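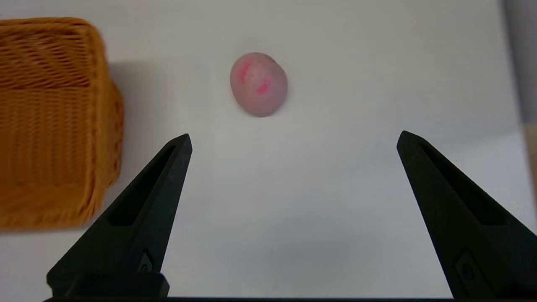 A pink egg with two brighter streaks, on a white tabletop beside a woven basket.

Painted eggs at Starberg: how the surface is built up

Starberg sells painted eggs and other small table ornaments from a workshop in Zerkberg. Its head of finishing agreed to talk about the work on condition that the conversation kept to paint. We met at the sorting table.

The firm began with blown hen's eggs and now also makes a moulded shape in its own material, which it calls Uler. "It takes water-based paint well but it drinks the first coat," she said. "If you put the colour on too thick at that stage you get a skin, and the skin lifts at the narrow end." The remedy is a thinned primer, then two coats of the ground colour, with 14 hours between them. In damp weather the interval is longer.

The ground colour this season is a muted pink. Asked about the speckle, she said it came from the roller. "A brush leaves lines that follow the curve. A foam roller leaves a fine grain, and most buyers prefer it." A gloss varnish was tried in the first year and dropped, as it showed every thumbprint.

Streaks are put on last, by hand, in a stronger shade. The painters work without a stencil. "I ask for a stroke that starts wet and runs out. They should not match. If two eggs match, one has been copied." The usual fault is an overloaded brush, which throws specks of colour beside the stroke. Small ones are allowed through. Larger ones are sanded back and the egg is painted again.

A batch is 222 eggs, a number fixed by the drying racks. The workshop finished over 2000 last year, most of them before Easter, with a second run in October for shops that order early.

Sorting is done on a white surface under even light. Each egg is turned once by hand and either passed or put aside. Those that pass go into wicker baskets lined with paper, never more than 5 layers deep. Plastic crates were used before. "The crates were easier to wash, but the eggs slid about in them and marked each other. Wicker grips the paper."

The baskets come from Bratu, a weaving shop in the same valley. Starberg asks for a rolled rim, having found that a cut rim scratches the paint as the eggs are lifted out.

On cleaning, her advice to owners was short: a dry cloth, no polish, and no window sill. The pink fades first. A faded egg can be sent back for repainting, though the streaks will be different when it returns.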